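Search this site Enter keywords
September 22, 2025
Oláh and Hudeck, Janau Packing Study

4.2 Bagging and the zipper seal

Of all the jobs we watched at Janau, bagging mixed items excited us most. It looks easy until you try to hand it over. The film crinkles and shines, the contents shift, and the strip that has to be held is very thin. Figure 3 gives two wrist views of the work.
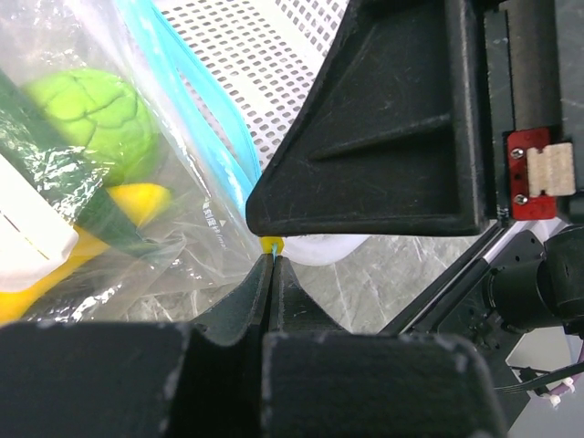 Packers at the Ferkuvia bench used to fill and close some 225 bags a shift. Now they set out the items, watch the arms, and step in when a grip goes wrong. Several told us their thumbs had stopped hurting within two weeks, and they were eager to show us the tricks they had passed on, such as taking the seal close to its end. We loved these talks! The packers know the bags better than we do, and their advice shaped the grip rules we now use.

Figure 3. Gripper fingers at the edge of a clear zip-top bag with mixed items inside, a white perforated basket behind it.

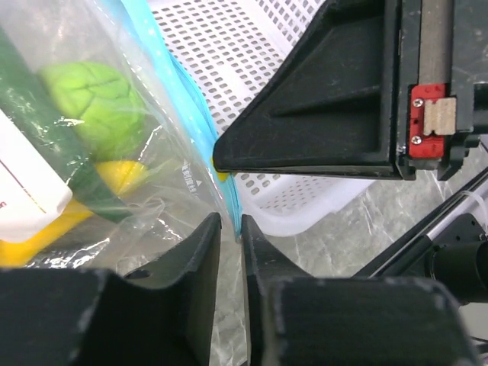

4.3 What the packers asked for

The first request was a pause button within reach of either hand. It was fitted in March.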